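Chapter 4
Plates: Stacking, Standing and Putting Away

From Keeping House: A First Course
Juncombe Home Skills Series

In this chapter you will
Learn why plates chip, and where on the plate it usually happens
Compare stacking flat with standing on edge
Try out a wire rack before you give it a permanent home
Plan one plate shelf for a kitchen you know well

Words to know: rim, foot ring, well, plate rack, crazing

Starting with one plate

I grew up in a house where the plates lived in one tall stack, dinner plates at the bottom, then the salad plates, then the saucers, then (for some reason) a gravy boat. If you wanted a dinner plate you lifted the whole tower off with one hand and fished with the other. We chipped a lot of plates. I thought that was just what plates did, the way socks get holes.

So before we get to racks and shelves, I'd like you to do something that will feel a little silly. Take one plate out of the cupboard and put it on a bare table, by itself. Run a finger along the rim and feel for rough spots. Then turn it over and find the foot ring, the raised circle it sits on. On a lot of stoneware that ring is left unglazed, and it can be as scratchy as fine sandpaper. Now think about what it does to the plate underneath every time you slide one off the stack.

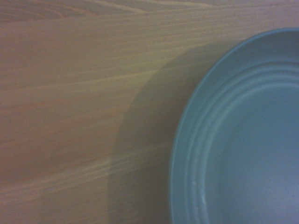
Once you know your plate, the rest is mostly a matter of habit. Lift, don't slide. That's the first rule in this chapter and I'll repeat it until you're sick of me. If you only have 4 plates, a flat stack is perfectly fine and you can lift them all at once without a grunt. If you have a full set for a big family, the stack gets heavy fast. My own dinner plates weigh 520 grams each — I put one on the baking scale while I was writing this — and a pile of those is more than I want to hold over my head on a Monday morning.

Standing them up

The other choice is to keep plates on edge. People have done this for a very long time, and the old wall racks in farm kitchens let the plates drain and stored them in the same spot. You wash, you stand the plate up, you walk away. I love that!

You don't need anything built in, either. A small wire stand on a table or counter will hold a plate upright, and it's a good way to find out if you like the idea before you drill any holes. Keep these points in mind as you try it.

Hold the plate by its upper rim and let the lower edge touch down first, gently. The lower edge takes the weight, so that's where a careless landing will chip it.

Let it lean. A plate wants to rest back against something, and if it's standing perfectly straight it's one bump away from rolling off.

Check the feet of the stand. Thin wire can skate around on a smooth table, and a folded dish towel underneath takes care of it.

Oval plates need a bit more thought than round ones. I stand mine on the long side so they sit low, but try both ways and see which one stays put.
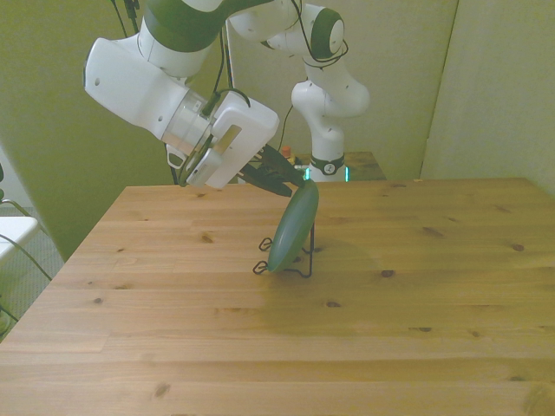
Finding the right spot

Now for the part most people skip. Before a rack gets a home, move it around for a few days. Put it to the left of the sink, then the right, then over by the stove. I moved mine to almost 40 places (my family was very patient) and ended up with it next to the kettle, a corner I'd never have picked on paper.

Leave elbow room as well. You want space to set a plate down flat beside the rack, shift your grip, and then pick it up again. When the two are crammed together, the plate tends to knock the wire on the way in.
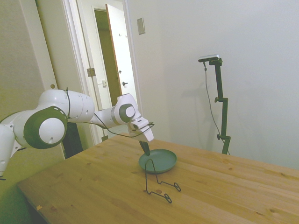
One reader of the Barcombe edition wrote to say that she had given up on standing plates completely. Her cupboard is shallow, she said, the door wouldn't close on anything bigger than a saucer, and she went back to a flat stack with a paper towel between each plate. No chips since November. I think that's a fine answer, and we'll look at liners like hers in Section 4.2.

Before you read on

Measure your widest plate and the inside depth of the cupboard where you keep it. Write both numbers down. You'll need them for the shelf plan on page 23.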